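Ball into basket: first pick and place with the home arm

Part 5 of the Skirkcombe workshop build. Arm bolted down, wrist camera wired up, gripper opens and shuts. If not, go back to part 4.
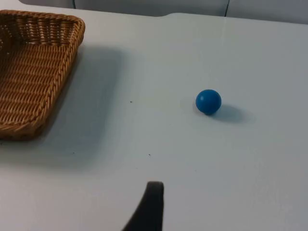
Wrist camera view, blue ball and wicker basket, fingertip at the bottom.

Get the view right first. Tilt the camera till the tip of a finger just shows at the bottom. You want ball and basket both in view from the start pose, with a good gap between them. Plain pale table, strong coloured ball. Shadows are fine, but set the colour filter on the ball and not the shadow, mine grabbed the shadow for a whole evening.

Wipe the table. Small specks dont matter much, set the minimum blob size to 81 pixels and they drop out.

Now the moves.

Home pose. Save it.
Hover over the ball, fingers open. Save.
Straight down, slowly. Stop just short of the table or you'll strip a gear (ask me how I know).
Close. Servo value 1165 on my Muruvik gripper, yours will differ. Start low and creep up.
Lift well clear of the basket rim. Wicker snags.
Over the basket, open, wait 600 ms, home.

Run it at quarter speed with a hand on the power switch. Then half. Ball rolls off when the fingers touch? Hover pose is off centre, redo it, dont just squeeze harder.

Save the poses to a file before you swtich off. Part 6 is picking from anywhere on the table.

Contact: Skirkcombe shared workshop | © Skirkcombe workshop notes | Back to top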